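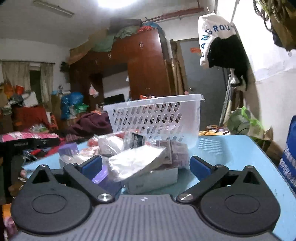
Home Sessions with Hand-Held Grippers: Setup and Conduct Rules

Revised 4/25/26 by Mei Blackwood. Applies to all Teris pick-and-place recording done in private homes. Replaces the Mercado lab sheet, which assumed a bare room and a fixed bench.

1. Scope

These rules cover small packaged goods moved by hand-held gripper between a tabletop pile and a container. Glass, open food and anything with a blade fall under the Goltdale sheet.

2. Before recording

Ask the resident which items may be handled. Get the answer in writing on form 373.

Leave the room as it is lived in. Do not tidy shelves, beds or chairs for the recording. Remove only mail, prescriptions, family photos and screens showing personal data.

Set the container at the back of the table, with the goods between it and the operator.

Check the finger pads. Replace a pad that is lifting at a corner. Wipe both with a dry cloth.

Open and close the fingers fully. If a pivot screw backs out, stop and retighten it before going on.

3. Packaging

Keep film wrap on. Clear film throws glare under a ceiling light, and the set needs that glare. Do not dull it with tape or spray.

Mix rigid cartons with pouches and soft bags. A pile made up only of boxes does not meet the rule.

4. During recording

Open the fingers before they reach the item, and approach with one pad on each side of it. Grip cartons on the side faces - never by a loose fold of film.

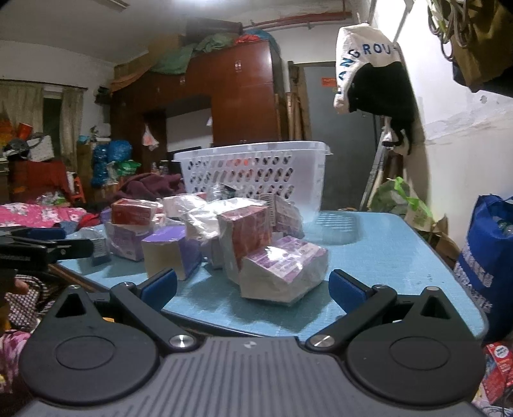
Fingers open, one on either side of the nearest carton.

When two grippers are in use, only one enters the pile at a time. The other holds at the table edge until the first is clear.

Keep bare hands off the goods while recording. If an item falls to the floor, end the episode and mark it D. Do not edit the drop out.

Stop at 100 episodes per operator per visit.

5. After recording

Return every item to the resident and have form 373 signed again. Log the visit in Gruvotora under project 2456 before leaving the building. Questions about consent go to Monique Delorme, extension 123.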